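Druvutness Kitchen Cell, Arm Inspection Checklist
After the dropped bowl, Thursday
Filled in by: Ghislain Pelletier
Arm program: Esova bowl handling, slow profile

What went wrong: the gripper let go of a bowl in the middle of a lift. No one was inside the line and nothing broke, but the log shows the grip signal going flat at cycle 3289 with no stop called. The arm carried on to the shelf position holding nothing. A missed stop is the real fault and I want everyone to read the comments, even the dull ones!

1. Emergency stop, both buttons
OK. Pressed each one at rest and during a slow move. Arm held both times. Lovely crisp response on the new button.

2. Finger pads
OK after cleaning. There was a film of dish soap in the ridges, and it came off with warm water and a nylon brush. Please don't use the steel brush on these. Pads are still well within wear.

3. Wrist bracket bolts
OK. All at the right torque, paint marks lined up.

4. Cable at the wrist
WATCH. I ran the wrist through its full turn and the loop stays clear of the joint, but it swings wider than I'd like on the left side. Cormier has a longer strain relief and I've asked for two.

5. Grip signal, live reading
FAIL, then OK. The connector was seated but not latched. You could push it in with a thumb and feel the click (a very satisfying click, I have to say). Reading was steady for 18 lifts after that.

6. Stop on lost grip
FAIL, then OK. This one had been switched off during tuning in April and never switched back on. It's on now, and I've moved it to the startup page where you can't miss it. Tested by pulling the bowl out by hand with the arm on hold: stop called in 163 milliseconds. Great result!

7. Load test
OK. Bowl plus 600 grams, held at full height for five minutes, no creep.

8. Floor and walkway
PARTLY. Mat lies flat and its edges are down. Keep feet, chairs and boxes outside the reach line while the arm has power. The line itself needs fresh tape on the refrigerator side.

9. Restart rule
After any drop, power down, check items 2, 5 and 6, and write it up before the next run. Yes, even if it was an empty bowl. Small drops are where we learn the most, and this one taught us plenty.

Still open
Strain relief from Cormier (item 4)
Fresh tape (item 8)
Ask Drunska if the startup page can refuse to load with item 6 switched off. I'd be thrilled if it could.

Signed off for slow profile only. Full speed waits for item 4.
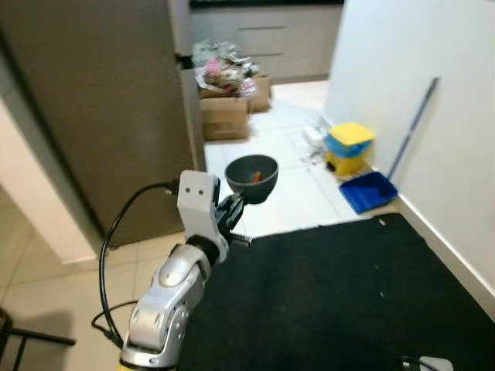 Drunska: Yes, we can block the startup page when the lost-grip stop is off, and it's a small change on our side. Could you send the log from the dropped lift, with a minute either side? I'd like to see why a flat signal didn't at least raise a warning.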